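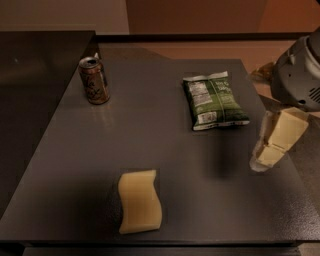
Opened drinks can, green snack bag and pale yellow sponge on a dark tabletop.

Scanlon to move Sturnon breeding cattle sales to pre-weighed entry

STURNON - Scanlon Livestock Auctions will introduce pre-sale weighing and a single electronic catalogue for all breeding cattle sold at its Sturnon mart, starting with the May sale. The change applies to in-calf heifers, cows with calves at foot, maiden heifers and stock bulls. Store and prime cattle will continue to be weighed as they enter the ring.

Under the present arrangement, breeding cattle at Sturnon are sold on description and appearance, with weights given only where the vendor has supplied them. From May, each animal will cross the weighbridge on arrival and the reading will be entered against its ear tag number. The weight will be shown on the ring display when the lot is offered and will also appear in the final version of the catalogue. Cows with calves at foot will be weighed separately from their calves, and both figures will be shown.

The catalogue will be produced in Flostora, the entry and lotting system already used by Scanlon for its sheep sales. Vendors will be able to submit entries through Flostora or on the existing paper form, which remains available from the mart office. Entries close four weeks before the sale. Animals entered after that point may be accepted at the auctioneer's discretion, but will be sold at the end of the relevant section and will not appear in the printed catalogue.

The May sale has 197 lots forward at the time of writing. These include a consignment of in-calf heifers from the Torberg herd, a group of autumn-calving cows from the same source and entries from regular vendors in the Sturnon area. Torberg heifers have been scanned, and calving dates are given in the catalogue by month. The stock bulls in the consignment were weighed at home ahead of entry, the heaviest at 610 kg. All will be weighed again on arrival, and the mart reading will be the one used on the day.

Both rings will be in use. Ring 1 will take cows with calves at foot, followed by in-calf cows and heifers. Ring 2 will take maiden heifers, followed by stock bulls. Selling starts in both at 10.30 a.m., and buyers wishing to bid in each should register once only - the same buyer number is valid in either ring and online.

Vendors are asked to note the following arrival times. Cattle for Ring 1 should be unloaded by 8.30 a.m. and cattle for Ring 2 by 9.15 a.m. The weighbridge will open at 6.30 a.m. Animals that have not been weighed by the start of selling will be moved to the end of their section. Passports must be handed in at the lairage desk before unloading, together with movement documents and any health certificates quoted in the catalogue entry.

Weights are provided for information and do not form part of the conditions of sale. Breeding cattle will continue to be sold by the head, and the existing terms on fertility, pregnancy status and soundness are unchanged. Disputes over a displayed weight must be raised with the mart office before the animal leaves the premises. Commission rates are also unchanged, and there is no separate charge for weighing.

Catalogues for the May sale can be viewed in Flostora or collected from the mart office. Online bidders must register by noon on the day before the sale. Haulage enquiries should be made to the office when settling accounts - loading will begin once payment has been confirmed.

Notes to editors

Scanlon Livestock Auctions operates the livestock mart at Sturnon, holding regular sales of store, prime and breeding cattle and sheep.

Press enquiries: Scanlon Livestock Auctions, Mart Office, Sturnon.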